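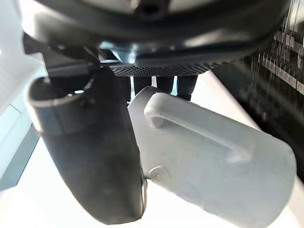 Kullari Soft Finger Set

I make these in the back bedroom and sell them to school clubs, mostly because our own club kept asking for spares and word got round. The Kullari is a pair of broad, slightly curved fingers in matte dark grey plastic, meant for the small arms most clubs have already got. If you've entered the Drurnov Cup you'll know the drinks round: pick up a cup with a handle, get it to the machine, don't drop it. That's what I drew them for!

The tip is rounded so it won't dig in, and the top end is hollow to save weight (the wrist motors on cheap arms do struggle). We practise with a pale cup that's picked up plenty of scuffs over the terms, and I'd say use something similar – leave the good mugs in the staff room.

What you get: 2 fingers, 9 screws, a hex key and a printed fitting sheet. Fits the Meltari arm straight away. The Győri arm needs the adaptor plate, so tick the box when you order.

Fitting takes my Year 9s one lunchtime. Do the screws up by hand first, then run the arm slowly with nothing in it before you let anybody near a cup. I ran one pair through nearly 1000 grips before I put them on sale, and I've still got it on my desk if you want to see the wear.

Clubs ordering 3 sets or more get free postage. The next batch is in November. Email me with your arm model and school address.

Shu-fen Yu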